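Buyer FAQ: the Clavness receivership

Who owns Clavness now?
On paper, Floko. In practice, a court-appointed receiver, Anayeli Espinoza, holds the keys.

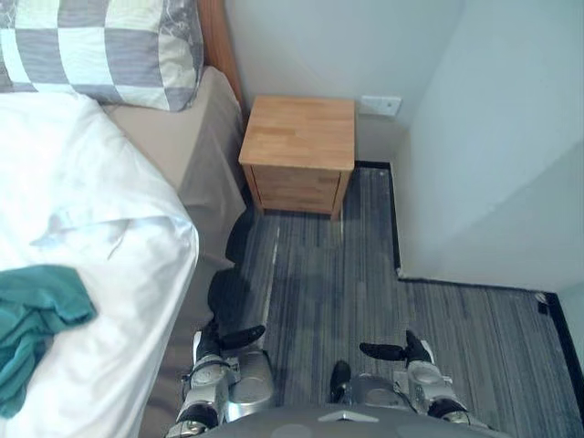 Can I still get my deposit back?
File a claim by the end of August. Buyers rank behind 2 banks and, somehow, the landscaper.

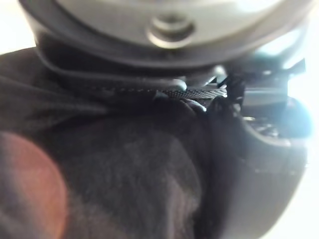

Black woven strap, close up

Is Loltolholm included?
No. It has its own lawsuit.

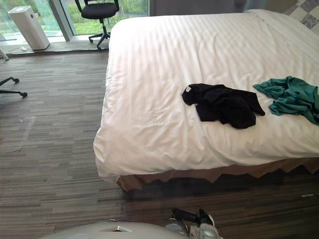

White duvet, black garment on top

When are calls answered?
10 to 12, in theory.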